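Courses > Play and Making > Unit 7 > Handout: Building with blocks
Home Timetable Handouts Reading list Contact
Last updated: October 2019

Unit 7: Stacking, bridging and the humble arch

Hello again. These are my notes from the talk, tidied up a bit, plus the bits I ran out of time for (I always spend too long on towers, sorry). Bring them along to the practical at Hurnness, and please bring your own pencil as well, as the pots there are forever empty.

I want you to come at blocks as builders first and as future playworkers second. Most of us haven't sat on the floor with a set since we were small, and it's surprising how quickly the old habits come back. In September I gave the Fundon group a mixed set and no instructions at all, and within minutes they'd gone quiet and started hoarding the arches.

The base

Start flat and start wide. A big rectangular block laid on its largest face will forgive a lot of wobbly work higher up. Children often begin with the block they like best, which might be a thin one stood on end, and that's fine — let them find out. When you build your own, though, try the same structure on a wide base and then on a narrow one, and write down what you notice when you nudge the table.

Uprights

Two uprights of the same height give you a bridge. Two of different heights give you a slope, an argument and usually a slide for a toy car. Before you put anything across the top, crouch down and look at the uprights from the side. If one leans, turn it round, because older blocks wear at the corners and often have one good end.

Our sets are the Flovari ones, which I like for their weight. There are 200 pieces in the big crate and I would love to get them all back this time!

The arch

An arch is two legs and a top in one piece, so it does the job of three blocks and doesn't come apart when you bump it. It also makes a doorway, and a doorway changes the whole game. Something has to go in it. Watch for that moment when you're observing: a tower becomes a house, and the talking starts. I've got pages of notes from the Achterberg playroom that are all about who's allowed through the door.

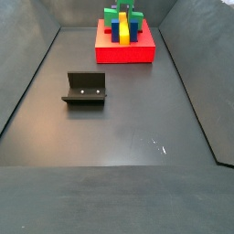 Fig. 7. Arch over a rounded yellow block, with blue uprights on a flat red base.

Look at how the yellow block sits between the two blue ones. I'd call that a figure in a doorway, and you may well see a castle or a shop. Jot down your own reading before you compare with your neighbour. The flat green pieces reaching out to left and right are worth a sketch too. Try something similar yourselves and see how far you can slide a flat piece out before it tips.

For the practical

Work in pairs. One builds, the other draws, then swap. Use a flat base, at least two uprights and one arch, and keep your drawing to simple outlines — no shading, please. Label the colours if you haven't got crayons.

Then take the whole thing down from the top, one piece at a time, and have your partner rebuild it from your drawing. This is the part people grumble about and then ask to do again. Keep both drawings in your folder.

Reading is the block play chapter in the course pack, shelf number 2960 if you've lost your copy. Skip the section on planks, we'll do those next time.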